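Jallby Traverse: Frequently Asked Questions

Route and season

How long is the route?
The Jallby Traverse runs 100 miles from the Vomard trailhead to the ferry landing at Østergaard. It is divided into nine stages. The stages are numbered from the Vomard end, and all signs, maps and shelter records use those numbers regardless of the direction of travel.

When is the route open?
The route has no gates and is not formally closed at any time of year. The shelters are serviced from June through September. Outside those months the water taps are shut off, the footbridge on stage 4 is taken up, and the trail is not inspected. Snow can remain on the north side of the pass on stage 5 into July.

Which direction is recommended?
Either. Walking from Vomard puts the longest climb on stage 5, when packs are lighter. Walking from Østergaard gives a more gradual ascent but ends with the dry stages, where water must be carried. Permits are valid in both directions, and the direction can be changed after booking.

How is the trail marked?
Yellow posts on open ground, yellow paint on rock and trees. A double mark means a turn. Cairns on stage 6 are older than the current route and should not be followed where they disagree with the posts.

Permits and shelters

Do I need a permit?
A permit is required for any overnight stay between stages 2 and 8. Day walkers do not need one. The permit covers one person and lists the planned nights. Carry it on paper or saved to a phone, as there is no signal at most shelters.

Can I change my dates?
Yes, up to noon on the day before the first night. Later changes are treated as a new booking. If weather stops you on the trail, stay where you are and continue when it is safe. No extra permit is needed for the delay.

What is in a shelter?
Bunks without mattresses, a table, a stove shelf and a logbook. Cooking fuel is not supplied. The shelter on stage 3 has no bunks, only a raised sleeping platform. Tents may be pitched within sight of any shelter but not on the platform.

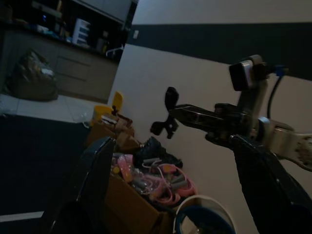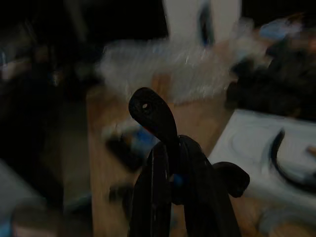 Trail Bulletin, Issue 40, page 9

Water, food and resupply

Where is water available?
Taps are found at the shelters on stages 1, 3, 4 and 7 during the serviced months. Streams are reliable on stages 2 through 6. Stages 8 and 9 cross limestone and have no dependable surface water. Fill up at the stage 7 tap. All stream water must be filtered or boiled.

Can I send a food parcel ahead?
Parcels are accepted at the Trellix store, which is a short walk off the route at the end of stage 4. Mark the parcel with your surname and expected day of arrival. Gas canisters are not accepted. The store is closed on Wednesday, and parcels cannot be collected that day.

Does the store sell fuel?
It sells screw-top canisters and denatured alcohol. White gas is not stocked.

Equipment and safety

What footwear is suitable?
Trail shoes are adequate for most stages in summer. Boots are advised on stage 5 if snow is reported, and on stage 6, where the path crosses loose stone for most of its length.

How do I cross the river on stage 4 when the footbridge is up?
Use the road bridge downstream. The detour adds 5 miles and is marked on the printed map. The ford shown on older maps is not maintained.

Is there cell coverage?
Coverage is good at both trailheads and at Trellix. There is partial coverage on the pass. Expect none elsewhere.

Are dogs allowed?
Dogs are allowed on a leash on all stages. They may not enter the shelters. Stage 2 crosses grazing land, and the stiles there have no dog gates.

What should I do with trash and human waste?
Carry out all trash. Toilets are located at every shelter except stage 6. Elsewhere, bury waste well away from water and pack out paper.

Getting there and back

Is there parking at Vomard?
Yes, in the gravel lot beside the trailhead. Overnight parking is free, but a copy of the permit must be visible on the dashboard. There is no overnight parking at Østergaard.

How do I get from Østergaard to Vomard?
By the bus that meets the afternoon ferry. It does not stop at Trellix unless a seat has been reserved. Bicycles are not carried.

Where can I report trail damage?
Write it in the nearest shelter logbook with the stage number and the number on the closest post. Fallen trees and missing posts on stages 8 and 9 can also be reported at the Østergaard ferry landing.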